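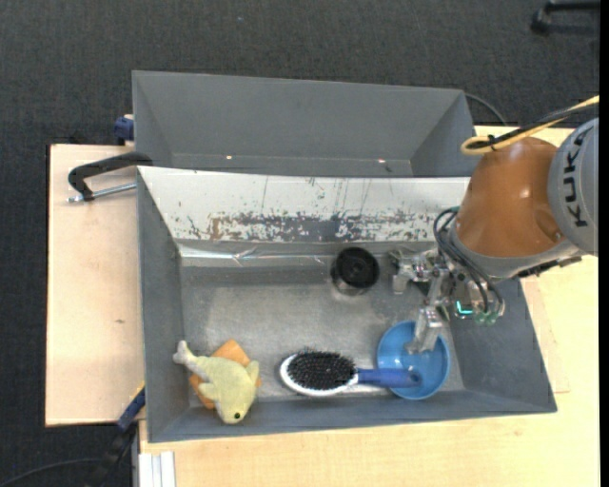 The owner of Lodik, a secondhand kitchenware shop on Charpentier Street, started with 14 bowls and a folding table. Last September she moved into the old Elarow hardware store, and the stock now runs to 195 bowls, plus cups and whatever else comes in.

"People want one bowl," she said. "They broke one, and the store will only sell them a set."

Most of her stock comes from house clearances. She washes everything twice, checks the rims with a fingertip and sorts by color. Blue goes first.

"Blue and white, always. Black cups sit for months – then a cafe takes the lot."

Chipped pieces go in a bin by the door for two dollars each. Gardeners buy them for seedlings.

She has no plans for a website. Zikis, the bakery next door, keeps a key and lets customers in when she is out on a pickup.

"They leave the money in a jar," she said. "It's been fine so far."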